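Ticket 242 – Wrist camera exposure hunts near plain panels, Histia fingers vs. Ziltham fingers
Status: Open
Queue: Grippers and cameras
Opened by: Huguette Marchand

Setup
Arm: Hilell, stock controller, no firmware changes since October.
Camera: wrist mount, auto exposure on, auto white balance on.
Fingers under test: Histia (black, pointed, thin) and Ziltham (wide, flat, light gray).
Task: approach a panel edge, stop short, close, back off. 10 runs per finger set.

Problem
With the Histia fingers on, the edge finder drops the seam during the last part of the approach. The arm then holds position and times out. With the Ziltham fingers on the same arm, same mount and same program, it doesn't happen. Failed runs with Histia: 7. Failed runs with Ziltham: 0.

The log shows the exposure value moving up and down while the arm is holding still. Each time it moves, the edge finder's confidence falls under the limit and the timer starts over. After 3 restarts the program gives up.

What I tried first
Cleaned the lens. No change.
Reseated the camera cable at the wrist and at the controller. No change.
Cut the approach speed in half. The seam stays locked longer, then drops at the same distance.
Swapped to the spare camera. Same result, so I put the original back.

The hold position is with the fingertips on either side of the edge strip, pale gray panel to the left and slate gray to the right. There is very little on either surface for the software to track, so everything depends on that one edge. 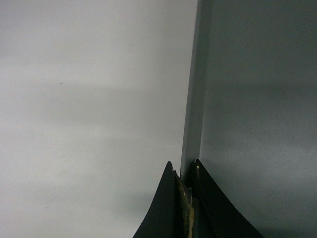

Stefanou support wrote back the same afternoon: Please turn off auto exposure before changing anything else. The metering zone on this camera is weighted toward the bottom center, and dark fingers will sit inside it whenever the gripper is nearly closed. Set a fixed value with the gripper open and rerun. If the seam still drops, send us the log with the confidence column included.

Fixed exposure, first try
Set the value with the gripper open and facing the pale panel. The pale side looked fine in the viewer but the dark side went too deep, and the edge finder locked onto the outline of the left finger instead of the seam. Stopped after two runs.

Fixed exposure, second try
Set the value with both panels in view, then masked the finger area in the edge finder settings. Full set of 10 runs with the Histia fingers. The seam held in nine. The tenth dropped late in the approach, and the exposure value was flat in the log, so that one has some other cause.

Still to do
– Repeat the masked setup with the Ziltham fingers. The mask has to be redrawn for the wider shape.
– Check whether the mask needs to change with gripper opening. I drew it for one width only.
– Send Stefanou the log from the tenth run, confidence column included.

I would like to keep the Histia fingers if we can. They get into the narrow gap better than the Ziltham set – the wide ones touch the panel on the right before they are lined up. Leaving the ticket open until the Ziltham runs are in.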